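**Hilo: ¿Alguien ordena de verdad por colores o es puro postureo?**

**tornillo_flojo** (agosto)

Llevo meses leyendo en este foro que la solución para las cosas de baño y de cocina sueltas son las cestitas de plástico de colores. Azul, amarilla, roja, verde, y a vivir. Yo no me lo creo. Compré el juego de Keltow y a las 2 semanas tenía los cepillos de dientes nuevos mezclados con el algodón y un batidor de varillas que no sé ni cómo llegó al baño. ¿A alguien le dura?

**marejadilla**

A mí me dura, pero tengo los repuestos embolsados. Cada cosa en su bolsa transparente y luego a la cesta. Sin bolsa es un desastre, el algodón se llena de pelusa.

**tornillo_flojo**

Bolsas dentro de cestas dentro de un armario. ¿Y cuánto plástico es eso? Una caja de zapatos hace lo mismo y es gratis.

**pan_con_ajo**

La caja de zapatos se comba con la humedad, te lo digo por experiencia. Lo que no compro es lo del color. En la web de Skivimier dicen que así encuentras todo antes, y no enseñan ni una prueba. Una etiqueta con rotulador y listo.

**marejadilla**

El color sirve si en casa hay niños que no leen. Lo otro que recomiendo es sacarlo todo a la mesa antes de repartir. Mesa despejada, cestas al fondo y bolsas delante.

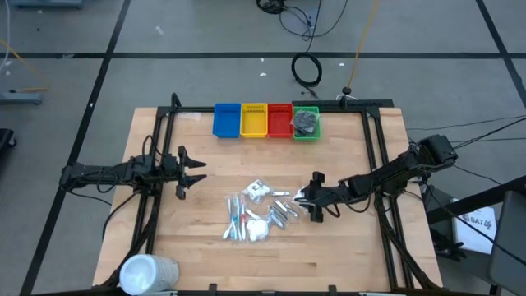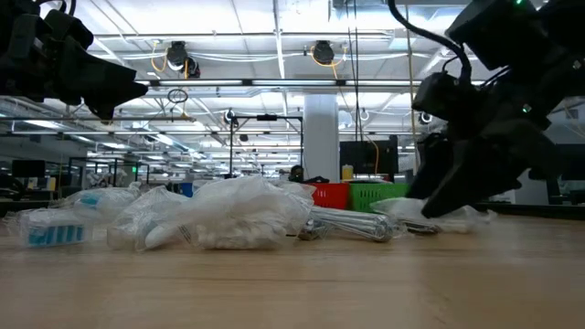
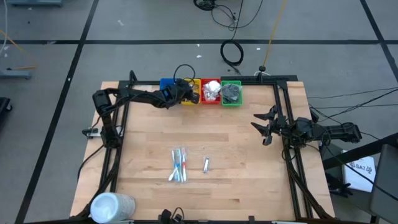
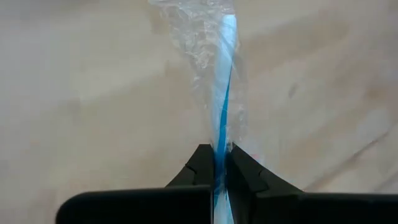

### Respuestas, página 2

**tornillo_flojo**

Vale, la mesa es bonita. Pero en la primera tienes discos de algodón en una bolsa y bolas en otra. ¿Eso son dos cestas o una? Porque si es una, el color no me dice nada. Y en la segunda hay un batidor tumbado al lado de las bolas de algodón. O sea, lo mismo que en mi baño.

**marejadilla**

Discos y bolas van juntos, a la roja. Los cepillos a la azul. El batidor va a la amarilla con lo metálico. Lo que no tiene sitio claro, a la verde.

**pan_con_ajo**

«Lo que no tiene sitio claro» es el cajón desastre de toda la vida, pintado de verde. En la tercera foto se ve: una cosa gris oscura arrugada que casi la llena. ¿Eso qué es, un trapo, una bolsa? Si hay que preguntar, el sistema falla.

**grifo_azul**

No estoy de acuerdo. Un cajón desastre pequeño es mejor que uno grande. Yo tenía un baúl entero en el pasillo. Ahora tengo una cesta y, cuando se llena, toca vaciarla. Lo que sí me parece una tontería es volver a embolsar lo que ya viene envuelto de la tienda. Los cepillos de la tercera foto están en su paquete transparente, pues así a la cesta.

**tornillo_flojo**

Eso ya me convence algo más. ¿Y la tira blanca con la raya azul de la última? Va en plástico transparente arrugado y con esa foto no sé decir lo que es. ¿A qué color iría?

**marejadilla**

Si es de higiene, a la azul. Si dudas, a la verde.

**pan_con_ajo**

Otra vez la verde. Al final del verano todo acaba en la verde, ya lo veréis.

**ruido_de_fondo**

Yo medí el mueble antes de comprar y os ahorro el disgusto: balda de 800 mm, y las cestas Prorkesia puestas en fila me pedían unos 700. Entraban, pero no me quedaba hueco para los botes altos. Me costaron 49 euros con la tapa, que no uso nunca. Las devolví.

**tornillo_flojo**

49 euros por cuatro cestas. Luego soy yo el cenizo.

**grifo_azul**

Las hay mucho más baratas sin tapa. Las Sasaki tienen ranuras a los lados y se lavan bajo el grifo. Eso sí, las cosas finas se cuelan por las ranuras, para horquillas no valen.

**tornillo_flojo**

Bueno. Voy a probar con dos, azul para los cepillos y roja para el algodón, sin verde. El batidor vuelve a la cocina, que es donde tiene que estar. Si en un mes sigue ordenado, lo digo aquí y me como mis palabras.

**pan_con_ajo**

Pon foto del armario cuando pase el mes, y sin ordenarlo antes.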